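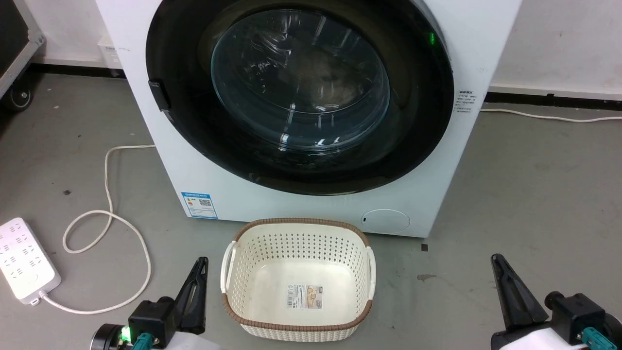
Lulter laundry corner set

20 February 2025
Wiebke Heitmann

README, second pass. The first one was mostly a list of folder names, sorry. Rianne Van Acker asked for something a new labeler can read over coffee, so, this.

What's in it

1,665 photos of places where people do laundry. Washers, dryers, baskets, drying racks, the floor around all that. Kitchens, basements, hallways, one garage. 600 of the photos have full labels, the rest only have the photo-level tags (room, machine type, basket yes/no). Labeling continues when there's time. There isn't much at the moment.

Floor level and standing height both. No video.

What it's for

Started as a way to sort out the laundry inventory for Bandley, who wanted to know which baskets and machines turn up together and how much floor is left over. Has since been used for a search tool (type "basket in front of washer", get baskets in front of washers) and for checking captions. Fine for both. Not fine for judging which brand of washer is common, the photos come from where we could get them.

Folders

photos/ everything, flat, no subfolders
labels/ one text file per labeled photo, same name as the photo
tags.csv photo-level tags for the whole set
old/ don't use. Kept because Geert still has a script that points there

Label classes

There are 9. Names are exactly as in the files, lower case, underscores.

washer: front loaders and top loaders both. The whole body, door included. If the top isn't in the photo, box what is there.
washer_door: round doors only. Rim counts as part of the door. Glass too, obviously.
dryer: only if you're sure. A white front loader with nothing to tell you which it is goes in as washer with the unsure flag.
basket: anything meant to carry laundry. Plastic, fabric, wicker, wire. Handles are inside the box.
basket_contents: clothes, towels, pegs, whatever. See below for product labels.
filter_cover: the little round or square cover low on the front. Open or closed.
sticker: energy labels, safety stickers, anything stuck on the machine. One box each, don't merge.
cable: power cords and extension cords, plus the power strip if there is one. I know the strip isn't a cable. Changing it now means redoing a lot of files.
rack: drying racks, standing or wall.

Things that keep going wrong

Baskets with holes. Perforated sides are not see-through for our purposes. Box the outline of the basket and move on. Somebody drew every hole as background in the early files and Hanneke spent an afternoon taking them out again.

Woven look. A brown rim that looks woven on a plastic basket does not make it a wicker basket. Material tag is for the body. So plastic body, brown rim = plastic. Mixed is for real half-and-half ones, fabric bag on a wire stand for instance.

New baskets. Quite a few still have the product label lying in the bottom. That's not laundry. Tag the basket new, leave basket_contents off, and don't label the product label as sticker either, sticker is for machines only.

Glass doors. Reflections of ceiling lights get mistaken for something in the drum. If you can't say what it is, drum tag is unknown. Please don't guess empty just becuase it's dark in there. Same with the indicator lights: a small light being on gets tagged light_on and nothing else. It doesn't tell you the wash is running.

Energy labels. Type them out only if readable at normal zoom. Label text in any language is fine, put it in as printed, no translating. If you can't read the script write the language if you know it, or leave blank. Small stickers in Chinese, Turkish, Polish have all come up.

Cables that loop. One box around the whole loop even if it takes in half the floor. Ugly but consistent. Two cables = two boxes, even when they touch, unless you really can't tell where one ends.

Other stuff in the room. Cases, chairs, bikes, cat. No class, no box.

Who did what

Two labelers on every labeled photo, Hanneke Segers and Geert Desmet. When they disagreed Rianne Van Damme picked one. Disagreements were nearly all basket vs box (storage crates are NOT baskets unless there's laundry in them) and washer vs dryer. I did the tags, alone, fast, so expect mistakes in tags.csv. The room column is the worst one. "utility" and "laundry" mean the same thing in there, merge them.

Known gaps

Hardly any top loaders. Few dryers. Racks almost all the same folding kind. Shared laundry rooms missing completely, Brouwer offered some from their buildings but we never picked them up. Most floors are gray or light tile so dark wood is thin on the ground, no pun.

Changes

August: sticker class split off from washer, old files converted
Since then: light_on tag added, new tag added for baskets, duplicate photos removed from the Piveo batch

To do

- finish the material tags
- merge the room names (see above)
- ask Geert about old/
- decide wether a bucket is a basket

Corrections to me or straight into labels/, but put your initials in the last line of the file.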